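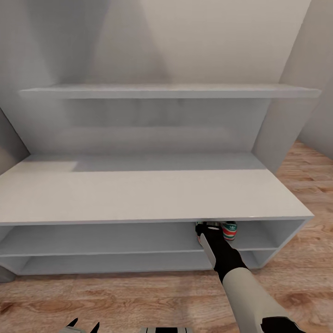 Teaching a Planner to Tidy the Entryway

Emach released the second version of its household manipulation stack, Miah, on 27th July. The software lead for the project spoke with us about planning, perception and the role of simulation in the group's work.

Miah is developed and tested in Wadano, a simulator the company maintains in-house. "Shoes are a good subject for a planner," the lead said. "They have a left and a right, an opening, a soft part and a stiff part. A shelf adds a ceiling to the problem."

The earlier version planned the grasp first and the arm motion second. According to the lead, many of those grasps were sound in themselves but left no room for the wrist under a bench top.

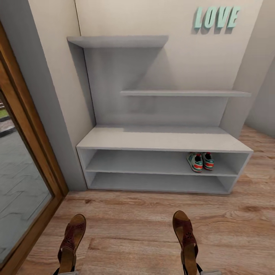
The current version evaluates both together. It generates 60 candidate grasps for each shoe, discards those that would bring the hand into contact with the furniture, and passes the best eight to the trajectory optimizer. "We accept a less comfortable grip if the way out is clear," the lead said. Planning for one shoe takes around two seconds on a standard workstation.

Perception has required equal attention. Pose estimates are made from the wrist view immediately before the fingers close, and laces, stripes and the collar all serve as reference features. "A shoe seen from directly above tells you a great deal about its heading and very little about its height," the lead noted. The height estimate is therefore taken from a second viewpoint. 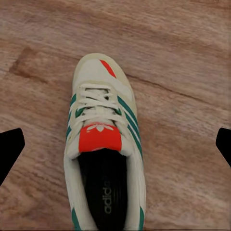
Tooling and Next Steps

Each trial is recorded in Primell, the group's replay tool, which allows an engineer to stop at any point and rerun the planner with different settings. "Before Primell, we argued from memory," the lead said. "Now we open the log."

The group began work on paired placement in May. That feature remains under internal review.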